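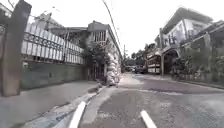

Call for participants: interpreting at immigration and residence interviews

Search this site Enter keywords Go

Last updated: August

Gendbridge is looking for people who had an interview with an immigration or residence office through an interpreter, and also for people who worked as an interpreter in such interviews. The research project is called Prolladero and it is carried out from our office in Vandville. Its reference number is 2161. Please write this number in the subject of your e-mail, so that your message arrives to the right person.

What the project is about

Many people who apply to stay in a new country do not yet speak the language of the office where they apply. In the interview they speak through another person. What is written in the record is the interpreter's sentence, and the decision is later made by someone who reads the record and was maybe not in the room. We want to understand what happens to a personal story on this way, from the mouth of the applicant to the paper.

In an earlier part of the project we read 124 written records of interviews, all with the names removed. The records told us a lot about the questions and very little about the persons. We could see, for example, that a certain date was given two times in two different forms, but we could not see if the applicant made a mistake, if the interpreter converted the calendar wrongly, or if the typist was tired. In the records there are also many short lines such as "applicant confirms" where we would like very much to know what was confirmed and with which words. For this reason we now want to talk to people directly.

We are especially interested in the following subjects:

- how dates, ages and family relations are translated, when the two languages count or name them differently
- what the applicant was told about the interpreter before the interview
- interviews by telephone or video, where the interpreter was in a different place
- the reading back of the record at the end, if there was one
- the choice of a woman or a man as interpreter, and if this choice was offered
- dialects, and what was done when the applicant and the interpreter did not understand each other well

Who can take part

Group A: applicants. You are 19 years old or older. You had at least one interview with an immigration, residence or citizenship office, and an interpreter was present in the room or on the line. It does not matter if the answer was positive or negative. It also does not matter in which country the interview was held, or what your status is today. We will not ask you to show any permit or passport.

Group B: interpreters. You interpreted in at least eight interviews of this kind, paid or unpaid. A diploma is not required. We know that many interpreters in the smaller languages learned the work by doing it, and we want to hear from them as much as from the certified ones.

If your case is still open, please read the part "If your case is not finished" before you write to us. If you are now employed by an immigration authority as a decision officer, we are sorry, this call is not for you. A separate one for officers is in preparation.

What we ask from you

First there is a short telephone call, in which we explain the project and you can ask everything. After it you decide if you want to continue. The conversation itself takes between one and two hours, with a break when you want. It can be in our office, by video, or in another quiet place in Vandville that you prefer. You may bring a friend or a relative, and children can come too, we have a second room with some toys.

Conversations are possible in English, Greek, Zulu, Farsi and Spanish without an interpreter. For other languages we can arrange one. We know this sounds a little strange for a study on interpreting, so we let you choose: you receive the name of the interpreter before the meeting and you can refuse without giving a reason. Then we look for another one.

With your permission we record the sound. There is no video recording, also when we talk by video. If you do not want any recording, one of us takes notes by hand, and this is fine for us.

From some participants in Group A we will ask for a second meeting, in which we read together the record of their interview, if they still have a copy of it. Please do not send this document by e-mail. You bring it with you and you take it home again - we do not make a copy.
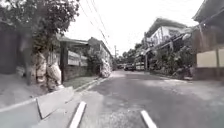

Page 2 of 3

If your case is not finished

You can take part while you are waiting for a decision or for an appeal. But we recommend that you first speak with your lawyer or adviser, if you have one. We are not lawyers and we cannot give advice on your case, write a letter for it, or come as a witness. Taking part will not make the procedure faster or slower. No office is informed that you talked to us.

Some people prefer to wait until they have their answer. The call will stay open for them, and you can already leave us your telephone number now if you wish.

Payment and travel

Participants in both groups receive a payment for every meeting, in cash or as a shopping card. If you receive public support, please ask your adviser which one is better for you. The bus or train ticket is paid back on the same day, so please keep it. People who come by car can put the parking in front of the building on our account; ask at the desk for the paper.

The payment is for your time and does not depend on what you say. If you stop in the middle, you still receive the full amount.

How we keep your information

Your name and your telephone number are kept on paper in a locked cabinet, separate from the recordings. In the written text of the conversation we change all names of persons, villages and schools. You will receive this text before we use it, and you can strike out whatever you want. After you send it back, or after you tell us that it is okay, we delete the sound.

You can leave the project until the moment when the report goes to print. After this moment we can't take sentences out anymore, but we can still destroy the rest of your material.

For interpreters there is one more point. Many of you signed a promise to keep secret what you heard. We respect this and we will not ask about a single case or a single person. The questions are on your way of working: preparation, breaks, notes, what you do when an officer speaks too fast, and what you do when you are asked for your opinion about where the applicant comes from.

What happens with the results

The report will be published free of charge on our website, with a short version in all the languages of the conversations. We also prepare a small booklet for people who have their first interview soon. Participants are invited to a reading of the draft in the Dehghan Room, on the ground floor of our building, with tea and something to eat. You can come to it without saying that you were a participant, the evening is open for the neighborhood too.

How to register

Write or call us in any language. In your message we need only these things:

- your first name, or another name you want to use
- Group A or Group B
- the language in which you prefer to talk
- a telephone number and a good hour to call

Please do not describe your case in the e-mail. There will be enough time for it when we meet.

Group A is coordinated by Nomvula Lekota and Group B by Christos Antoniadis. If you belong to both groups - there are people who first came as applicants and later became interpreters - please write to Nomvula Lekota, and she will plan the conversation together with you. The telephone is answered from 9 a.m. to 4 p.m., and in the other hours you can leave a message. We call back from a hidden number, so if you do not accept such calls please tell us and we send you a text message first.

The entrance of the office is at street level and the bell says only "Gendbridge", without the name of the project.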